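Home > Facilities > Safety Notices > Gallery

Gripper Release Fault, Piltance Laboratory

In February, the arm at the Piltance bench began opening its gripper without a command. The fault appeared in 9 of 300 transfers during routine pick-and-place work. There were no injuries, but one item landed outside the marked work area, and the bench was closed the same afternoon pending review.

The review was carried out by Nimetero Technical Services with support from the Urquijo site, where an arm of the same type is in use. It traced the fault to a worn connector on the gripper cable. When the wrist turned past a certain angle, power dropped for a moment and the controller restarted the gripper in its open position. The connector had passed inspection – the inspection form did not call for the cable to be checked while the arm was moving.

The connector has been replaced and the controller now holds its last position after a power loss. Trials resumed at reduced speed with light desk items only. 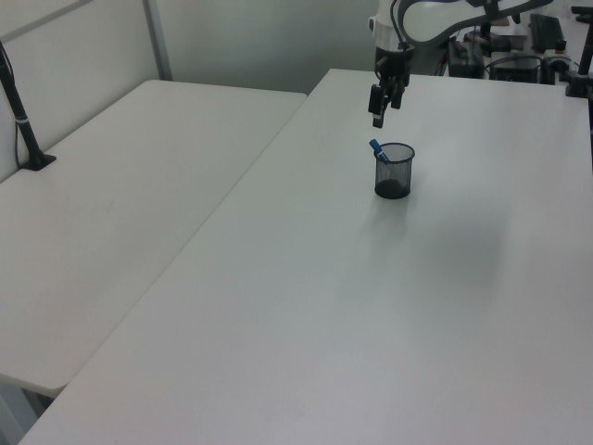
Staff at all sites are reminded that the stop button must be within reach before the arm is powered, and that hands stay off the table during a transfer. Any release that was not commanded must be logged, even if the item was not damaged.

Cable checks are now due every 60 operating hours. The Clullier bench will follow the same schedule once its new connector is fitted.

Return to Safety Notices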